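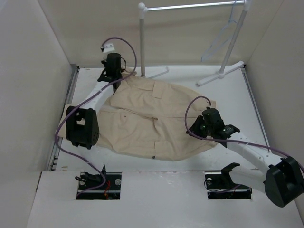

**Figure 3.** The two-arm cell during the hanging task, with the jacket on the floor panel and the rack behind it. One purple cable runs along each arm.

## 5. The fault that taught us the most

Most of our failures on the hanging task were dull. A finger slid off a hem, or a fold came up with three layers in it when the policy wanted one. The fault in this section was far more interesting, and we are delighted to have caught it, even though it cost us most of February. Both arms kept reporting that they held the garment when at least one of them held nothing at all!

### 5.1 What we saw

We logged 2144 grasp attempts on the beige jacket across the Graltolden and Curnholm cells. The grasp monitor, which we call Hetska, marks a grasp as good when the fingers stop short of fully closed and the motor current stays above a set level for a short window. It is a simple test, and on towels and T-shirts it had served us very well.

On the jacket, Hetska raised a false "held" signal in 387 attempts. We found these by going back through the wrist video by hand, one attempt after another. The arm would report a firm hold, start the lift, and come up with bare fingers while the cloth stayed where it was. The other arm, trusting the shared state, would then start its own half of the move. In the mild cases the jacket was dragged sideways and the attempt timed out. In the bad ones the second arm pulled hard against cloth that was still caught under its partner, and the safety layer cut power to both.

A stop of this kind sounds harmless, and for the people nearby it was. For the hardware it was less kind. When power is cut in the middle of a pull, the arms sag a little before the brakes take hold, and a gripper that is low over the floor can come to rest on it with some force. We replaced two sets of fingertips before we understood the pattern.

### 5.2 Why the jacket and nothing else

Our first guess was the cloth itself. The jacket is thicker than anything in our earlier set, so we lowered the current level to suit it. The false signals went up. We then blamed the cables, which loop high above the wrists and could in principle tug on them during a long reach. We tied them down along the links for a full day of trials and saw no change.

The real cause came out when we sorted the bad attempts by where the fingers had been aimed. They bunched up very strongly near the stitched parts of the garment: the pocket flaps, the hems, and the places where one folded panel lies over another.

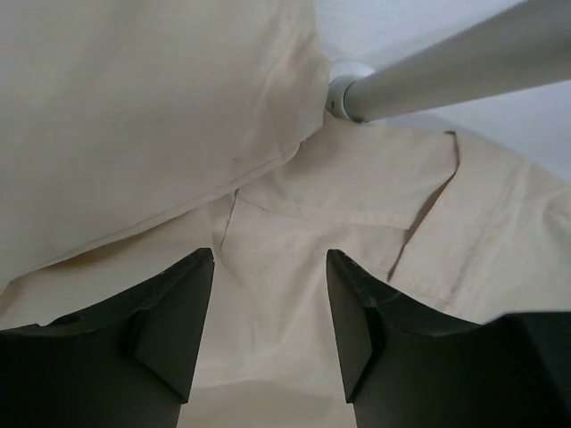 A seam is stiff. When the fingers come down beside one and begin to close, they can push a ridge of doubled cloth up between them without getting under any part of it. The ridge resists, the current rises, the fingers stop early, and every condition in Hetska is met. Then the arm lifts, the ridge springs flat, and the grip is gone. Plain cloth folds away too easily to do this, and that explains why our towels never showed the fault.

We find this a lovely result – a monitor can be fooled by exactly the features that a vision model is most drawn to. Our grasp proposer, Mabaso, had learned to favor seams and flaps. They have strong edges, they are easy to find again from a new angle, and in the training demonstrations people had often picked garments up by them. So the proposer was sending the fingers, again and again, to the spots where the monitor was least able to judge them.

### 5.3 The second half of the problem

A false signal on one arm would have been only a nuisance if the other arm had not acted on it. In our first controller, the "held" flag was set once and then kept until release. Nothing checked it during the lift. If the grip failed shortly after the flag was set, the partner arm had no way to know.

There was a timing side to this as well. The flag from the left arm reached the right arm's controller 51 milliseconds late on average. That is short by human standards, but long enough for the right arm to begin a pull on old news. The layout makes this worse: the grippers often work close together over the same piece of cloth, so a small move by one is felt at once by the other.

During these trials the safety layer watched joint torque only. It did its job every time, and we would not want to run without it. Still, it could act only after the arms were already fighting, and we wanted something that would step in sooner.

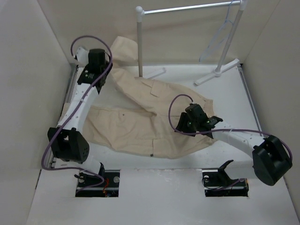 ### 5.4 Changes to the controller

We made three changes, and we were pleased by how small they were.

The "held" flag now expires. It has to be renewed throughout the lift, and if the finger gap or the current drops, the flag clears and both arms pause in place with power on. Pausing under power avoids the sag described above, and the torque limit remains active underneath it.

We also added a short test lift. After closing, the arm rises by a small amount and waits, and the wrist camera checks that the cloth between the fingers has moved along with them. A ridge that has sprung flat shows up clearly here. The test makes each attempt slower, and on plain towels it adds nothing, so we leave it off for those.

The last change is in Mabaso, where grasp points close to a seam now carry a penalty. We tried banning them outright, and that was a mistake: on a badly crumpled jacket there may be little else within reach. With the penalty, the proposer still goes for a hem when it must, and the test lift catches many of the bad ones.

One case remains open. If a finger is under one layer and beside another, the test lift passes and the grip may still give way later, when the garment's full weight comes onto it. The expiring flag catches this, but only once the cloth is already in the air – and a jacket dropped halfway to the hanger lands in a new heap that the arms must sort out from the beginning.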